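Notes for week 6, after our trip to the Mekovik open day

Hi everybody! If you missed the bus, these notes should get you most of the way there, and if you were on it, please read them anyway before you start your write-up. We visited the Mekovik lab in Bravemberg, and the demo we spent the longest at was the one with the arm, the gray cabinet and the water bottle. I could have stayed there all afternoon (some of you could not, I noticed).
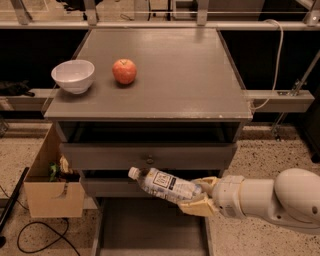
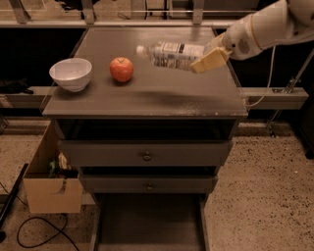
A bottle in the gripper both times, with the bowl and the apple sitting on the cabinet top. Berenice Quezada asked whether the arm knows it's holding a bottle at all, or just knows that its fingers stopped closing. I love that question, and I'd like you all to have a go at it in your write-up. Her own guess was that the fingers are enough for holding on, but you'd need the camera to know which way the cap points.

I mostly agree with her. Think back to what we did in **February** on grasping. Finger position tells you how wide the thing is where you grabbed it. It says very little about how far the thing sticks out on either side, and with a bottle held sideways that matters a lot once there's a drawer or a tabletop close by!

### Things to look at again

- **Grip point.** Water moves. If a bottle is partly full and you tip it, the weight shifts toward one end, and a grip that was nicely centered may not be anymore. Sketch this for a bottle held level and for one held at a slant.
- **Clearance.** The arm has to plan for itself *plus* whatever it's carrying. Mark the point on your bottle sketch that would bump something first.
- **Drawers.** Pulling one open is a different job from picking something up, because the drawer only wants to slide one way. Pull a little sideways and it jams. Try it at home with one finger on the edge of a knob and you'll feel it right away.

### Write-up

Pick 2 of the points above and write 200 words on each. Plain sentences, please, and a sketch by hand is fine (I like them better, to be truthful). If you want to answer Berenice's question in place of one of your points, go ahead.

The reading is the Bañuelos chapter on contact, the first half only. You can skip the part with the long matrices, we'll do those together on the board. Bring your sketches to class too, and leave room on the page, since I'll ask you to add the forces in a different color.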